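By the time I found the Pelkonen stand my feet had gone and I'd eaten 43 free mints. I'd come to the show for one thing, a jetter hose for the old truck, and Mandla had given me 800 quid and told me not to get chatting.

I got chatting. Efthymia on the stand used to clear drains in Grimville, same streets as me, and she still remembered the fatberg under the chip shop - fondly, I think!

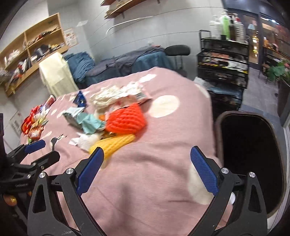 Pink cover, creased at the front.

"You want the 200 foot one," she said, slapping the reel.

"I want the cheap one."

"You had the cheap one. It burst on you behind the bakery."

I don't know how she'd heard about that. I rang Mandla from the car park at half four and told him I'd bought the long hose, and a nozzle, and that we owed Pelkonen a bit more. He went quiet - then he asked if there were any mints left.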